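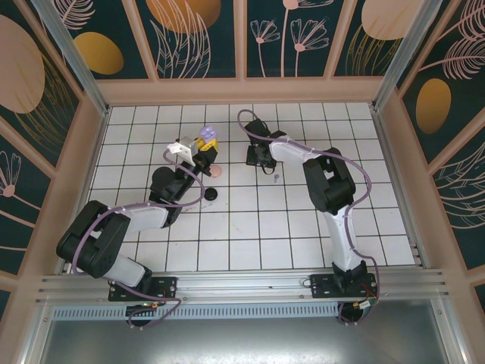
Zu Besuch bei Zanari: ein Nachmittag zwischen Bausteinen und Blumenwänden

Suche
Suchbegriff eingeben
Los

24. Mai 2023
Geteilt: 29 Mal | Kommentare: 3

Zanari hatte zum offenen Nachmittag eingeladen, und ich bin hingefahren. Die Firma entwirft Spieltische und kleine Spielecken für Wartezimmer, Büchereien und Hotels. Bekannt ist sie vor allem für die Serie Plorix, kompakte Aufbauten mit gefliester Fläche und gestalteten Rückwänden. Wer einmal beim Kinderarzt in so einer Ecke gesessen hat, kennt das Prinzip: eine abwischbare Fläche, ein paar Bausteine, drumherum etwas fürs Auge.

Der Eingang liegt im Hof hinter einer Druckerei und ist schlecht ausgeschildert. Ich bin zuerst in der Druckerei gelandet, wo man mir den Weg offenbar nicht zum ersten Mal erklärt hat. Parkplätze gibt es wenige. Von der Bushaltestelle geht man zehn Minuten, davon die Hälfte bergauf. Eintritt wurde nicht verlangt, am Empfang bekam man einen Aufkleber und einen Lageplan auf einem halben Blatt Papier.

Durch die Räume führte Ladan Sadeghi, bei Zanari für die Gestaltung zuständig. Unsere Gruppe war klein genug, dass jeder Fragen stellen konnte. Die Runde dauerte etwas mehr als eine Stunde.

Die Fliesen

Am längsten haben wir über den Untergrund gesprochen. Die Arbeitsfläche ist weiß gefliest, die Fugen sind dunkel und bilden ein quadratisches Raster. Ich hatte das für eine reine Geschmacksfrage gehalten. Frau Sadeghi sagte, man habe lange mit hellen Fugen gearbeitet, die aber schon nach ein paar Monaten ungleichmäßig aussahen. Mit dunklen Fugen sei das Thema erledigt gewesen. Kinder benutzen das Raster außerdem gern als Straßenplan oder Spielbrett, was nicht geplant war.

Auf Weiß sieht man auch die kleinen Teile gut. Ein winziger fliederfarbener Stift lag auf einer der Fliesen und war auf den ersten Blick zu erkennen, ebenso ein kleines rundes Teil in Rosa und eine schwarze Scheibe, die mich an einen Puck erinnerte. Auf dem Teppich zu Hause wäre der Stift sofort verschwunden. Wer Kinder hat, weiß, wo solche Dinge später wieder auftauchen.

Die Bausteine

Ein gelber und ein fliederfarbener Stein, aufeinandergesteckt, mehr braucht es zum Zeigen nicht. Zanari verwendet für die Steine gedämpfte Farben, dazu das Gelb als Ausreißer. Der Flieder stammt laut Frau Sadeghi aus einer älteren Serie namens Fairclough und ist als einziger Ton daraus übernommen worden. Mir gefällt er. Eine Besucherin fand ihn zu blass und hätte lieber ein kräftiges Rot gesehen. Darüber wurde eine Weile freundlich gestritten.

In einem Lagerraum nebenan stehen die Kisten mit den Steinen. Bis zu 1.000 Steine passen in eine der großen Kisten, gewogen wird dort nach Gewicht. Man durfte hineingreifen. Es ist laut, wenn man das tut.

Die Wände

Für mich der schönste Teil. Der Aufbau hat einen Rahmen in einem rosigen Beige mit silbernen Eckpfosten aus Aluminium. Links, hinten und rechts sitzen Wandpaneele, alle auf dunklem Petrolgrund bedruckt. Auf dem hinteren sind Blüten und Blätter als blassrosa Linien gezeichnet, dazwischen orange-goldene Ovale. Links gibt es ein großes beiges Oval und ein goldenes, rechts kommen ein beiger Kreis und gefiederte Blätter dazu.

Das Muster heißt intern Prerninard. Woher der Name kommt, konnte uns auch Frau Sadeghi nicht sagen, er stand schon auf dem ersten Entwurf. Ursprünglich sollte es eine Tapete für Erwachsenenräume werden. Dann fiel jemandem auf, dass Eltern in Wartezimmern ja auch irgendwo hinschauen müssen, und so kam es an die Spielecke. Bunte Tiere und Regenbögen gibt es weiterhin im Katalog, sie verkaufen sich wohl auch besser. Ich würde trotzdem die Blumen nehmen.

Gefragt wurde, ob der dunkle Grund nicht drückt. In einem kleinen Zimmer mit wenig Fenster könnte ich mir das vorstellen. Mit der weißen Fläche davor hat es mich nicht gestört.

Praktisches

Kaffee und Kuchen standen im Flur, der Streuselkuchen war früh weg. Es gibt eine Toilette im Erdgeschoss, die Werkstatt im Obergeschoss ist nur über eine Treppe zu erreichen. Mit Kinderwagen muss man unten warten oder ihn stehen lassen. Garderobe gab es keine, die Jacken lagen auf zwei Stühlen.

Verkauft wurden Restposten, darunter Probedrucke der Paneele. Ich habe einen für zehn Euro mitgenommen, ein Stück mit goldenem Oval und einer halben Blüte. Er ist länger als gedacht und hat im Bus für Unmut gesorgt.

Der nächste offene Nachmittag ist für Juli geplant. Anmelden muss man sich nicht, Gruppen ab fünf Personen sollen vorher kurz anrufen.

Kommentare (3)

Birkenweg_17
Danke für den Bericht. Wir haben so einen Fliesentisch in der Bücherei und die Fugen sind nach zwei Jahren noch ordentlich. Nur die Steine werden weniger.

Mareike T.
Weiß jemand, ob man die Paneele auch ohne den Tisch kaufen kann? Das Petrol würde gut in unseren Flur passen.

hofgast
Der Eingang ist wirklich schwer zu finden. Tipp: nicht durch das große Tor, sondern links daneben die kleine Tür nehmen und dann über den Hof.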